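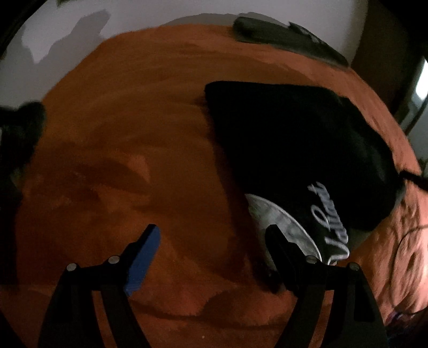
# The Hall Closet, Emptied

21 April 2019

The hall closet at Lepik Street measures 421 square inches on the floor, if you don't count the part under the water pipe, and I don't, as nothing has ever stood up straight there. In February I opened it to get an umbrella and received a bowling shoe on the foot. Wakana Kuroda, with whom I share the apartment, the rent and the blame, suggested we take everything out and look at it. I suggested we shut the door. We shut the door for several weeks.

Then we took everything out. The list came to 63 things, counting gloves as pairs and counting single gloves as an accusation. The big orange rug in the front room got the job of holding them, being soft, large and impossible to lose anything black on.

This page is the gallery, though it leans toward the reading end of galleries. Friends who have left belongings with us over the years should check it carefully and then come over with a bag.

— Ülle Laur

## Hats

**The black cap.** White cursive stitched on the front, and as far as I can read it the word is "Valiant." The underside of the brim is light gray with a mottled, sort of camouflage pattern, presumably so that you can hide from your own forehead. Wakana says it's mine. I say I have never done anything that would justify the embroidery. It has a nice soft crown and would suit a person with a convertible.

Status: keeping it until one of us confesses.

**The wool hat with the ear flaps.** Bought for a trip to Flaltamby, where we were promised snow and got four days of drizzle and a very good bakery. It fits nobody in this household. It fit a melon once, for an afternoon, and looked better on it than it does on me.

Status: donate.

**The straw hat.** Sat on. By whom is a matter I consider closed. It has been holding the shape of a dinner plate for two summers and I've come to think it might just be a dinner plate.

Status: trash, with regret.

**The rain hat.** A waxed thing that smells like a boat. I like it a great deal and wear it as often as I'm allowed, which in company is never.

Status: hook by the door, over objections.

## Bags

There were eleven bags in the closet, and seven of them contained other bags. I don't know how far down this would have gone if we hadn't stopped for lunch.

**The Gestar tote.** A gift for signing up for something. The something has since lapsed, but the tote carries on, full of paper napkins and one key. We tried the key in every lock we own, including the bicycle.

Status: tote stays, napkins used up, key in the kitchen drawer with the other keys that open nothing.

**The overnight bag.** Packed. Neither of us has gone anywhere overnight since the Flaltamby trip, so I opened it with some caution and found pajamas, a phrase book and half a roll of mints. I ate one. It was fine.

Status: unpacked, washed, put back where a person might find it.

**The good leather bag.** Too good to use, according to its owner, who has protected it so well that she had forgotten what color it was. (Brown.)

Status: Wakana has agreed to carry it to work. I'm told there is a date in mind.

**The canvas one with the broken zipper.** We have been about to get this zipper fixed for as long as I've lived here. The repair shop moved, then closed, then became a place that sells soup.

Status: soup place does not do zippers. I asked.

## The dark pile

You'd think black things would be easy to sort on an orange background, and I certainly did. They are easy to *see*. Once seen, they could be a scarf, a strap, a sleeve or the lining that fell out of something in the first place, and you still have to pick each one up and decide.

Big and black in the middle, with a little pale bit like a tag along one side. Something long and flat and darker than green ought to be lies across the top. 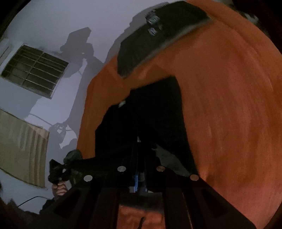

## Umbrellas

The object of the original search, you may remember.

**The large one.** Excellent. Opens with a thump, covers two adults and a bag of groceries, and cannot be carried through a doorway by any method I've tried. It was at the very back, behind the vacuum, guarding the vacuum's attachments.

Status: promoted to the front.

**The folding one.** Folds beautifully. Refuses to do the other thing.

Status: trash.

**The one that belongs to the dentist.** I borrowed it in good faith during a downpour and have had two checkups since. Both times it was sunny and I felt silly.

Status: returning it at the next appointment, whatever the weather. I've written this down here so that people can hold me to it.

## Shoes, by which I mean shoe

**The bowling shoe.** A left. We don't bowl. I telephoned the alley, feeling that a confession might be good for me, and the man there asked what size it was and then said, after a long time, that they weren't missing one.

Status: doorstop. It's a surprisingly capable doorstop.

**The hiking boots.** Worn on one hike, by me, and spoken of ever since as if they'd been up a mountain. There is still a bit of leaf in the left one. I left it in for credibility.

Status: staying.

**Slippers, guest.** Three pairs, all small. Our guests are mostly tall and walk around in their socks looking polite.

Status: to Endari, the secondhand store on the corner, along with the ear flaps.

## Things on strings, cords and wires

I was going to skip this section, and then Wakana found the box.

The box says CABLES on the lid in my handwriting, underlined, as though at some point I'd had to insist. In it were cables, yes. Also a dog leash (no dog), a curtain tieback (no curtains) and a measuring tape that stops at forty inches where someone has cut it with scissors. I would like to know what that person was measuring.

We gave ourselves a rule: if we couldn't name the thing a cord belonged to before the kettle boiled, out it went. It's a good rule. It would be a better one if we hadn't each kept two back "for checking," in separate pockets.

Status: smaller box, same lid.

## Left behind by other people

Please read this part if you've ever stayed over.

- **Gray cardigan, wooden buttons.** Very nice. Going up in value every day it isn't claimed, and I've started to see how it goes with my trousers.
- **Paperback about a lighthouse.** Last chapter missing. If you have the last chapter, we'd love to hear from you, as I've now read the rest.
- **Swimming goggles.** We are two hours from the sea. Explain yourself.
- **Half a chess set.** White's half. I can only assume somebody out there has been playing Black against nothing and losing anyway.
- **One earring, green glass.** In a saucer on the windowsill. It looks good there, so take your time.
- **Tupperware lid.** I know this is nobody's idea of treasure but it's a good one and I have no bottom for it.

You have until the end of the month, after which the cardigan and I will be very happy together.

## What it all came to

Endari took two bags and gave us a coupon, which strikes me as a trap. We sold the vacuum attachments for the vacuum we no longer have to a neighbor who has that vacuum, and he was so pleased about it that I felt I should have charged him more. The box for the charity truck weighed more than either of us wanted to lift, so it went down the stairs one step at a time, with commentary.

Wakana then worked out what it would cost to have proper shelves put in. The quote was 795, not including the awkward bit under the pipe, which the shelf man looked at for a while and described as "characterful." We've bought six hooks and a plank.

The hooks are for: the rain hat, the large umbrella, the leather bag, the Gestar tote, my coat and Wakana's coat. The plank is for the boots. The bowling shoe holds the door.

## Still under discussion

1. The cap. See above. I've tried it on in the mirror and I look like a man about to sell somebody a boat, and I'm not even a man.
2. Whether a thing counts as put away if it's been moved to the top of the bookcase. (Wakana: no. Me: have you seen the top of the bookcase? It's very tidy up there now.)
3. The tennis racket, which I left off the list by accident and then on purpose.
4. The cupboard in the bathroom, which is a good deal smaller and which I opened last night looking for a bandage. I've closed it again for the time being.

If something on this page is yours, ring the bell marked Laur/Kuroda. The top bell doesn't work, so use the bottom one and give it a good push.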